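ok thread. finally sorting the toy block situation. there are blocks in every room of this house and I stepped on one at 4 am so today is the day

1/ rule one, dump NOTHING on the rug. hard surface only. I'm using the marble pattern top, you can see every color on it and stuff doesn't roll under anything

2/ sorting by color first. orange and pink are the worst ones in our set, in certain light my eyes just give up. put them side by side before you decide

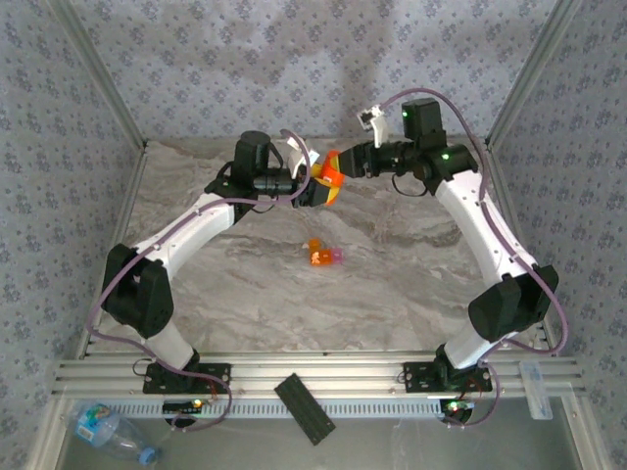
anyway the set is a Trullex hand me down from Beca Jarman, box said 400 pieces. lol. sure Beca

3/ small piles. I did one giant pile last time and quit by lunch. a few blocks, put away, next few

4/ bins: got the Griffiths ones with the snap lids, 2 big 2 small. lids matter more than labels imo. my kid cant read labels, he can absolutley open a lid tho

5/ chewed ones go in the sink, warm water, drop of dish soap, towel overnight. do not put them in the dishwasher. ask me about the melted green one

6/ Laurier Dhillon asked about the wallpaper, it's the pale one with the little grey-blue flower clusters. Floltmont, leftover roll. went up the back and both sides. corners took me forever
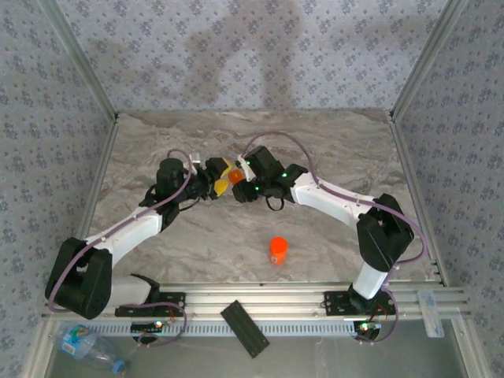

7/ WHAT'S LEFT
wipe down the top, vein pattern hides crumbs so go over it twice
find the other Grirkholm bag, has 80 more blocks in it supposedly
car seat. not ready to talk about the car seat

more tmrw if I get to the closet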